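Home | Articles | Proceedings | About

We use cookies to improve your visit. By staying on this site you accept our cookie policy.

Published 2019-02-05

4. Perception and Pose Tracking

The Tarigan planner needs a pose for every part before it can choose a grasp. In Gernthorpe we get these poses from square printed markers on the parts and on the container. Each block carries markers on more than one face, so that a block that is tipped over or leaning can still be found. A flat sheet with a two-by-two grid of markers lies on the table and sets the common reference for all cameras.

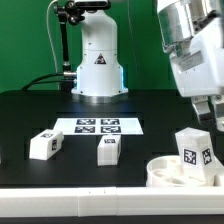

The tracker, Vunau, runs as a separate process and publishes one message per object. A message holds the pose, the time stamp and the number of markers used in the fit. When two markers on the same block disagree by more than 6 mm, the fit is repeated with the larger one only. We tried averaging first, but a marker seen at a steep angle pulled the result off – mostly in rotation, less in position.

4.1 Wrist view

The fixed view is good for finding parts and poor for the last part of the approach, when the fingers hide the block from above. From that point the tracker gives more weight to the wrist camera. The container is treated as an object with its own pose, and a block inside it is expressed relative to the container and not to the table. If the container is pushed a little, the block pose follows without a new search.
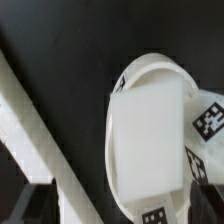 Figure 4. Wrist camera view of a block in the white dish, with markers at several angles. Parts of both fingers are in view.

Markers cut by the image border are dropped. Those partly behind a finger are kept only if all corners are found.

4.2 Crowded placements

Blocks close together near the container were the hardest case. Of 1633 logged approaches, 42 were stopped by the planner because a pose jumped between messages. Most of these involved a tilted block touching the rim. Tolilley, our collision checker, then reported contact where the blocks were still apart. We now hold the last stable pose for 2 seconds before asking for a new one.
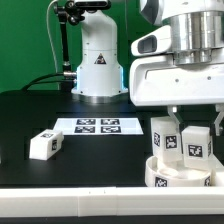

Figure 5. Fixed camera view with two blocks at the container and one lying apart on the left. The reference sheet is near the center of the table.

The hold time was set by hand and has not been changed since April. A shorter value brought the false contacts back in the tilted case, and a longer one made the arm wait on blocks that had been tracked correctly.

Shares 6 | Comments 2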